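Help Center > Collecting Examples > FAQ

Print this page | E-mail this page

Recording demonstrations in Pravis: frequently asked questions

These answers are for people who have an operator login and are recording pick-and-place examples in the simulator. Questions about real hardware go to the Brekside lab desk.

What counts as one example?
One example is a single attempt at one task, from the moment you press Record to the moment you press Stop. If you pick up an object, put it down and pick it up again, that is still one example. Pravis saves the arm position, the gripper position, the camera view and the task sentence together.

How long should an example be?
Most tasks take less than 30 seconds. The recorder stops by itself after 2 minutes, and anything that runs that long is marked for review.

Do I need to move the same way every time?
No. Come in from different sides and at different speeds. A model trained on 23 copies of the same motion learns very little from the last 22. Please don't wave the arm about on purpose, though — pauses and loops get learned too.

When should I close the gripper?
Close it when the object is between the finger assembly and the jaw, and wait a moment before you move on. On tall objects, gripping low is fine if the object stays upright. 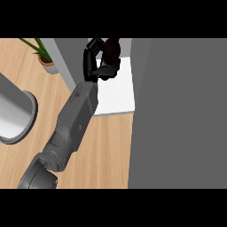 Overhead view in the simulator, with the gripper closed around a dark brown cylinder.

The view has black bands at the top and bottom. Is my screen set up wrong?
No. The picture is wider than the square the model takes as input, so Pravis fills the rest with black. Leave the window as it is. Cropping or stretching it changes the view you steer by, but the saved file stays the same.

Should I delete failed attempts?
Keep them and choose "Failed" in the list after you press Stop. Delete an example only if you recorded the wrong task or the simulator froze.

How do I write the task sentence?
Use plain words and name the object and the place: "Put the bottle on the counter." Leave out anything about how to do it. If you aren't sure what an object is meant to be, use the name in the Chuensuk object list.

How many examples are needed for a new task?
We ask for 12 from each operator before the first training run. More may be requested after the results come back.

When are examples checked?
Sizwe Hlongwane goes through the review queue every Tuesday. Rejected examples come back to your Trirley inbox with a short note. You can record a replacement under the same task number.

Filed under: Operators, Simulator, Data quality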